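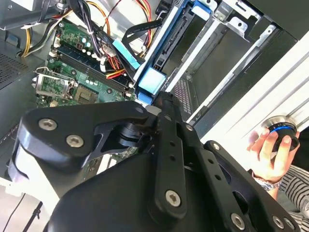 2/ Started with the cables, same as always. Yellow, red, black and white, all running across the top of the board and held with little white zip ties. I don't cut a zip tie until I know where the bundle is supposed to go back.

3/ For anyone new: this is the old desktop I got from Pagano when they cleared out their back office. I paid 12 dollars for it. No hard drive, no cord, no keys for the case. I want it to be the machine that runs the label printer in my shop and nothing else.

4/ It doesn't need to be fast. It needs to turn on in the morning, print labels, and shut down at night. My last one did that for 6 years and then the power supply went.

5/ The socket lever is up and there's no chip in the socket. If you have never done this, the one rule is to keep your fingers and your sleeves away from that square of contacts. I ruined a board that way in December. One bent contact and two memory slots stopped working.

6/ Someone asked if you can straighten a bent one. Sometimes. I used a sewing needle and a magnifier and got it nearly right, and the board still gave me errors every few hours. I gave up and bought another one from the surplus list at Feltach.

7/ Memory slots next. White latches on the ends. Push both latches out before you put a module in, line up the notch, press until they click back. Most of the "dead" computers people bring me have memory that isn't pushed in all the way.

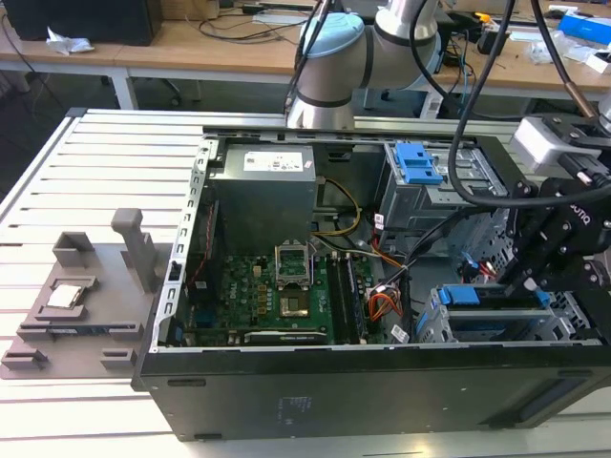
8/ I like to work with the tower on its side. Gravity is on your side that way, and a dropped screw lands somewhere you can see it. The other thing I do every time is give each loose part its own spot before I pick up a screwdriver. The processor is sitting in a pocket in the gray printed tray to the left of the case, and it stays there until the socket is ready for it. A part lying loose on the table is a part you put your elbow on.

9/ You can print a tray like that or you can use an egg carton. I used an egg carton for years. Write on the lid what goes where.

10/ Thermal paste: I have a tube of Mavetti left over from the last job and it's fine. A dot the size of a pea in the middle. Don't spread it with your finger. Wipe the old stuff off with 90 percent alcohol and a coffee filter, since paper towels leave lint.

11/ Blue plastic on the drive bays is the part you squeeze or lift to get a drive in and out. On these older office cases that's usually all there is to it — no screws. Go easy. Old plastic gets brittle and I have not found anybody who sells just the latch.

12/ There's a white label on one of the cables up by the drive cage and a barcode sticker on another one lower down. Leave stickers like that on. If you ever have to look for a replacement cable, the number is often the only thing that gets you the right one.

13/ Drive is going to be a small used one from Wumulia. They sell them pulled and wiped. Label software takes up almost nothing so I got the cheapest they had.

14/ Still to do: chip in, lever down, paste, cooler, drive, then power it up with the side panel off and see if the fan spins. I never put the panel back on before the first start. It only makes you take it off again.

15/ If it won't start I'll try one stick of memory at a time before I blame anything else. Will add to this thread either way.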